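Posted in January by the Prolell product desk
Floor Care > Waste and Litter > Guest Areas

Brorow 15 litre litter bin, lidded, for carpeted rooms

The Brorow is a free-standing waste bin for guest rooms, lounges and meeting rooms with fitted carpet. It is meant for dry litter: sweet and snack wrappers, tissues, receipts, envelopes and similar light packaging. It should not be used for food scraps, liquids or smoking waste.

Specification

Capacity: 15 litres to the liner line
Overall height: 500 mm
Empty weight: 734 g
Body: polypropylene, single moulding, matt finish
Lid: push flap, sprung, removable
Base: ribbed, with a soft ring bonded to the underside
Colours: charcoal, stone
Order code: Brorow 830

The base ring spreads the load over the pile and limits marking where a bin stands in one position for long periods. On loop pile it also reduces creep when the flap is pushed. The ring is bonded at the factory and cannot be replaced separately. On hard floors it will hold, but the Rurnport base plate is a better choice where the floor is mopped daily, as the ring retains water.

The flap opens inward and returns under a light spring. Spring tension was reduced on the current version. Film wrappers weigh very little and on the earlier lid they tended to catch between the flap and the rim, then drop back on the floor when the flap closed. The opening is now wider and the rim has been rounded on the inside edge. Older lids fit the current body and can be kept in service, although they will not seat fully on the stone version.

Siting

Place the bin within reach of seating and clear of door swings. Leave a gap between the body and any furniture with a painted or gilt edge, so that the lid is not knocked against the finish during emptying. In rooms with a dark wooden sideboard or cabinet, the end of the run is usually the most practical position. Small black wrappers show up well on a beige carpet but are easily missed close to the foot of dark furniture, and that strip should be checked by hand before vacuuming. Crumpled film can block a narrow floor head.

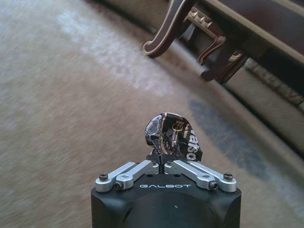
Can the bin be used without a liner?

Dry paper waste can go straight into the body. A liner is advised for anything with a coating or residue, and the 15 litre size with a drawstring gives the neatest fit under the rim.

Fitting a liner

1. Lift the lid straight up. Do not twist.
2. Open the liner and push it down to the base with a flat hand.
3. Fold the top over the rim as far as the moulded line.
4. Refit the lid with the two lugs facing the back.

An overfilled liner will press on the flap and hold it partly open. Empty at the line.

Cleaning

Wipe the body and lid with a damp cloth and mild detergent. Abrasive pads will polish the matt surface and leave bright patches, most visibly on charcoal. The lid may be washed in a sink. Allow the base ring to dry fully before the bin goes back on carpet - damp rings can transfer dye on new wool. Solvent sprays should be kept off the ring altogether.

Related items

Rurnport base plate, for hard floors. Clips over the ring, no tools needed.
Cù hand tongs, for picking up wrappers and paper without bending. Ribbed tips, sprung handle. Not suitable for broken glass.
Replacement lid, charcoal or stone. State the colour when ordering.

Supply

Sold singly or in cartons. Bodies are nested in transit and lids are packed flat in a separate sleeve. Check both before signing for the delivery. Orders placed before noon on Thursday leave the warehouse the same week.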